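Open storage at home -- notes for Domcombe evening talk

SLIDE 1 -- title
Hello, thanks for coming out in December, toilets are past the coat rack. Thirty minutes then questions. Say now: I don't sell boxes. People always ask.

Start with the question. What did you look for this week and not find? Wait. Let them answer. Really wait, last time I jumped in too fast.

SLIDE 2 -- my mother's flat
Cleared it with my brother. Wrote everything down, every item, because we were arguing. 1465 things on the list. Jars, string, batteries, three irons. Most of it in closed boxes inside closed cupboards.
Point: she wasn't messy. Very neat. She couldn't see what she had so she bought it again.
Don't stay here long, I get upset.

SLIDE 3 -- closed vs open
Closed = lid, door, drawer, anything you have to move first.
Open = you look, you reach, done.
Every lid is a step. Steps are where putting away stops. People will take something out through four steps becuase they want it. Putting it back, they want nothing. So it lands on the table.
The table fills up. Everyone knows this table.

SLIDE 4 -- baskets
Shallow is better than deep. Deep ones turn into a second bin, stuff at the bottom dies there. Sides with holes in them, so you see a bit of what's inside from across the room. Handles at the ends, so the whole thing comes off the shelf in one go.
One basket, one job. Write the job on a bit of tape.

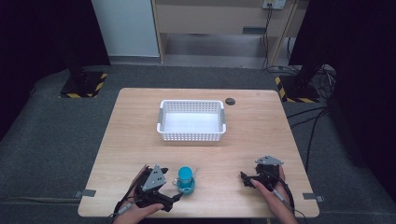
Nayeli Nava told me after the Prutwood talk that all this falls apart the minute you have a toddler, that in her house anything open and below the waist gets emptied by breakfast, and that she'd sooner have six lids than pick up rice again. Fair. She's right. Answer: open up high, closed down low, swap it round when they're bigger. Also anything poisonous or breakable is closed and high, always, I should say that earlier in the talk. Move to slide 3??

SLIDE 5 -- where does it live
Not "where does it fit". Where do you stand when you use it?
Scissors example. Mine lived in the kitchen, I used them in the hall for parcels. Two years of walking. Bought a second pair, hung them in the hall. Finished.
Wálter's example is better -- light bulbs next to the ladder. Use his if time.

SLIDE 6 -- the one table rule
Pick one table. Clear it at night. Only that one, leave the rest of the house alone.
What goes on it while you sort: one basket, and the thing you're deciding about. One thing at a time. If you tip the whole drawer out you'll be there at midnight and then it all goes back in teh drawer.

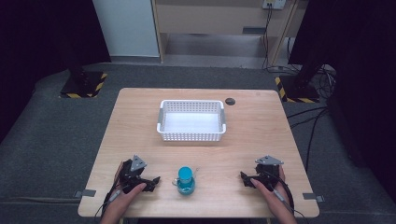
Pick it up, say where it lives out loud, walk it there. If you can't say where it lives, it goes in the basket and you carry on. Basket gets looked at once, at the end. Feels silly, saying it out loud. Works better with two people, one says, one walks.

SLIDE 7 -- labels
I went too far with these. 74 labels in one kitchen. Fadwa came round and asked if I was opening a shop. Label the basket, never the thing in it. Big letters, everyday words. "Pasta" and not "dry goods".
(laugh here usually)

SLIDE 8 -- back to the list
After the sorting: 1307. So not a huge drop!! People expect half. We kept nearly all of it, but we could find it. That's the bit I want them to take home, slow down here.

Skip slide 9 if past 8:15.

SLIDE 9 -- paper
Separate talk really. One tray, open, on the way in. Bills stand up, everything else lies flat.

Questions. Likely ones:
- dust? Yes, more dust. Wipe the basket when you empty it.
- renting, no shelves? Window sill, top of the fridge, a plank on two stools.
- partner won't do it? Start with your own stuff and say nothing.

Sign-up sheet for Ludivine by the door. Bring pens, the last lot dried up.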